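Contents Previous Next Glossary Index

Chapter 4
Cloth on the Table: Pattern, Color, and the Printed Repeat

Walk into almost any kitchen and you will find a designed textile doing hard work. It may be a dish towel, a chair pad, or the cloth under the breakfast plates. We spill on it, wipe it, fold it, and seldom ask who decided that the leaves should curl to the left or that the red should sit right next to the orange. This chapter asks those questions. It is my favorite chapter in the book to teach, and I hope some of the pleasure comes through.

In Chapter 3 you learned how a woven cloth gets its pattern from the threads themselves. A stripe in a woven cloth is there because someone put differently colored threads on the loom in a certain order. A printed cloth works another way. The fabric is made first, usually plain and pale, and the pattern is laid on top of it afterward. That single change in the order of work opened the door to flowers, fruit, birds, maps, and nearly anything else a person could draw. 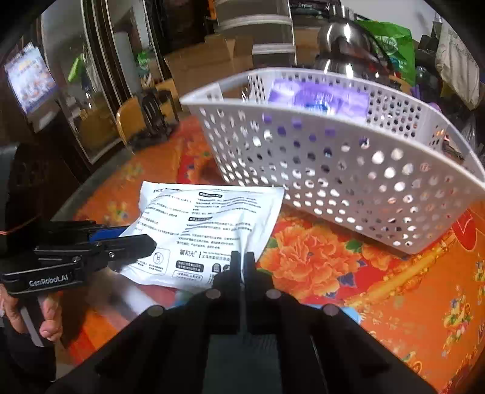 Lejla Georgiou

Printed table covers make a wonderful starting point for a student of pattern, and you don't need a museum pass to study them. They are bold, they are cheap, and they are made to be seen from across a room. A dress fabric moves with the body and is looked at up close. A table cover lies flat in the middle and then bends sharply at the edge, so the designer has two surfaces to think about, the top and the drop. On a square table the drop hangs in four flat panels with a bunch of folds at each corner. On a round table the folds run all the way around, and a motif that looks calm on top may vanish into a crease six inches below the rim.

4.1 What is a repeat?

The smallest block of pattern that can be copied again and again to fill a cloth is called the repeat. Finding it is a skill, and it takes practice. Pick out one feature that is easy to recognize, such as a flower with a bent petal, and move your eye sideways until you meet the same flower with the same bend. The distance between them is the width of the repeat. Now do the same thing going up. If the flower turns up directly above itself, you have a straight repeat. If each new column has been shifted up or down by half a block, you have a half-drop.

The half-drop is one of the great tricks of the trade. A straight repeat tends to make stripes, even when the designer didn't want any, and the eye runs along them like a train on a track. Shift every second column by half and the stripes break up into diagonals, which feel looser and more natural. Many floral fabrics you would describe as "scattered" or "all over" turn out to be half-drops once you hunt down the flower with the bent petal.

When I was a student I spent a whole June in the pattern room at the Popescu print works, where the old design books were kept on open shelves. There were 2,769 numbered designs in them, and my job was to mark each one "straight," "half-drop," or "other." I was wrong a good deal of the time in the first week. Hrvoje Dimitrov, who ran the room, would take the book out of my hands, turn it upside down, and give it back. Upside down, you stop seeing roses and start seeing shapes — and the repeat jumps out at you. I still do this, and I recommend it for every exercise in this chapter.

4.2 Warm colors and close neighbors

Red, orange, and yellow are called warm colors, and they sit side by side on the color wheel. Colors that are neighbors in this way are said to be analogous. They blend easily, and a cloth printed in red and orange can hold a very busy drawing without looking messy, as the colors keep everything in one family. Print the same drawing in red and green and it will seem to buzz.

There is a price, though. When two colors are close neighbors, the edges between them can get lost. Try this with two pieces of colored paper, one red and one orange, in a dim room. Both look dark, and the line between them softens. Now slip a narrow strip of white or deep brown between them, and the edge comes right back. Printers have used thin outlines for this purpose for a very long time. Look for them on your own fabrics at home. The outline may be so fine that you have never noticed it, but it is holding up the whole design.

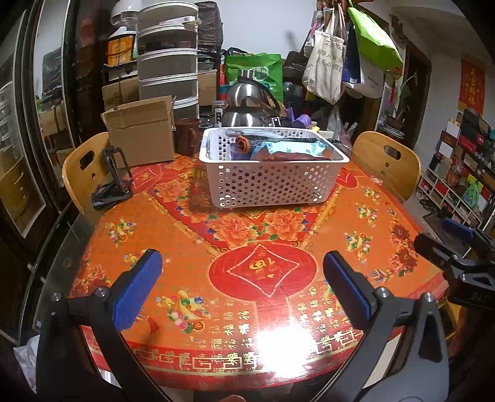 Surface matters as much as color. A matte cotton scatters light in every direction, so its colors look much the same wherever you stand. A glossy covering sends light back more like a mirror does, and part of the pattern may disappear under a bright patch of window light. Move your head and the patch moves too. A designer working on a glossy cloth will often choose stronger colors and larger shapes than the same designer would choose for linen, so that enough of the pattern survives the shine.

At the Mellum studio, where I worked for several years after college, we tested every table design under a sheet of clear plastic before it went to the printer. Plenty of people cover a good cloth to keep it clean, and we wanted to know what our drawings would look like in real use. Pale grays and delicate pinks did poorly. Anything with a firm outline did well. One lovely fern design, which everybody in the studio had praised, turned to mush under the plastic and had to be redrawn from scratch.

4.3 Scale and the things on top

A table cover is almost never seen alone. It has plates on it, or books, or somebody's elbows. If the main motif is the same size as a dinner plate, a plate set in the wrong place will hide it completely. If the motifs are tiny, they read as texture, and the plates stand out against them. The Cistamano range, which you will meet again in Chapter 6, solved the problem by mixing sizes: one large flower, several middle-sized leaves, and a sprinkling of small buds in between. Wherever you put your cup, something interesting is left showing.

Before You Go On

Choose a printed fabric you can handle freely. A tablecloth is ideal, but a curtain or a pillowcase will do. Spread it flat and find the repeat using the method in Section 4.1. Measure its width and height, then sketch a single block on plain paper, leaving out all color. Write "straight" or "half-drop" underneath.

Next, put 20 small objects on the cloth, as if setting a crowded table. Stand back as far as the room allows. Which parts of the pattern can you still read? Which have gone? Make a second sketch showing only what you can see from there, and keep both sketches in your notebook. You will need them for Section 4.4, where we take up borders and corners, starting with the Retov samples on page 19 of the color insert.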